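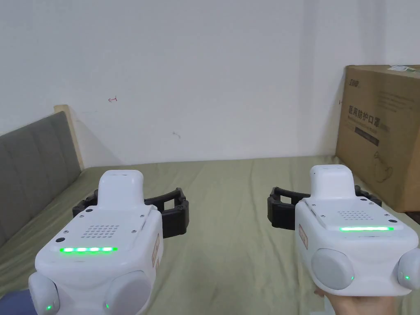 4.2 Reported and recorded intervals between sheet changes

Households were asked in the questionnaire how often the bottom sheet on the main bed was changed. Of the 1,185 forms sent out in the Juseck district, 600 came back with this item filled in. Most people gave a round answer: once a week, every two weeks, once a month. Several wrote a note in the margin to say that the answer depended on the season, or on whether there had been visitors. These notes were not coded, but they are the main reason we asked a smaller group to keep a diary. The color of the sheet came up more often in the notes than we had planned for. A plain pale sheet, like the light olive one on the bed at the head of this section, was described by many as something that "has to be changed sooner," while dark and patterned sheets were said to last. The questionnaire had no item on color, so the point could only be followed up in the diary group.

The diary group was made up of 70 households drawn from those that had returned the form. Each was given a sheet of paper to hang inside a closet door and asked to write down the day of every change, what was put on, and what was taken off. Collection closed on Tue 7 July. A household was kept in the analysis if it had recorded at least two changes, so that one full interval could be worked out. Where two people had filled in the same diary, we took the entries as belonging to the household and made no attempt to separate them.

Recorded intervals were longer than reported ones in most of the group. The gap was widest among people who had answered "once a week" on the form. Their diaries often showed a weekly change for the first part of the period, then a missed week, then a return to the weekly pattern. We do not read this as a false answer. A person who means to change the sheets every weekend and misses one now and then will still tend to say "once a week" when asked. Those who had answered "once a month" kept closest to what they had said, and in a few cases changed the sheets more often.

Two things other than hygiene came up repeatedly as grounds for a change. The first was the arrival of clean laundry: in homes with only two sets, the spare went on the bed as soon as it was dry, and the interval followed the washing and not the other way around. The second was appearance. People wrote "looked tired" or "all creased" next to an entry even when the last change was recent. Creasing on a fitted sheet depends on the fit at the corners and on the fabric as well as on use, so it is a poor sign of how long a sheet has been on.
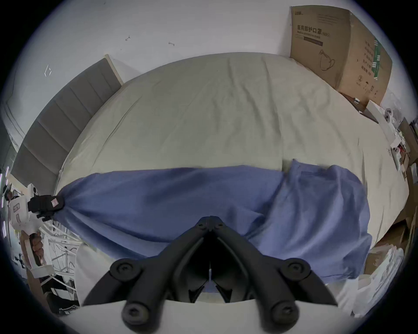 Figure 3. Fitted sheet with soft wrinkles over most of its surface. A blue cloth lies across the lower half of the bed; the headboard is gray and upholstered.

Small textiles left on the bed, such as towels and garments, were recorded under a separate heading. The item was added late, after the pilot round, and the wording ("anything else on the bed") proved too loose. Some households listed pillows and throws every time and others left the line blank throughout. We report it only to note that a towel laid over the sheet was counted by three households as a way of putting off a change. The Haleo coding list, which we used for all other items, has no category for this, and the entries were placed under "other covering."

Detergent was noted by brand where the household wished to give it. Remo was the name written most often, which probably reflects the stock in the two Juseck grocery stores and has no bearing on the intervals. Fabric type was taken from the care label. Where the label had been cut off or had faded, the entry was left open - this was common with older cotton sets, and with the Kocsis sets sold locally, whose labels are printed on thin ribbon.

A second diary period was held in January with 27 of the same households. Intervals were longer than in the first period, and drying time was the most frequent explanation in the notes. Homes with a tumble dryer showed little difference between the two periods. The group is too small to say more, and the question of sheet color is taken up again in Section 4.4 together with the number of sets owned.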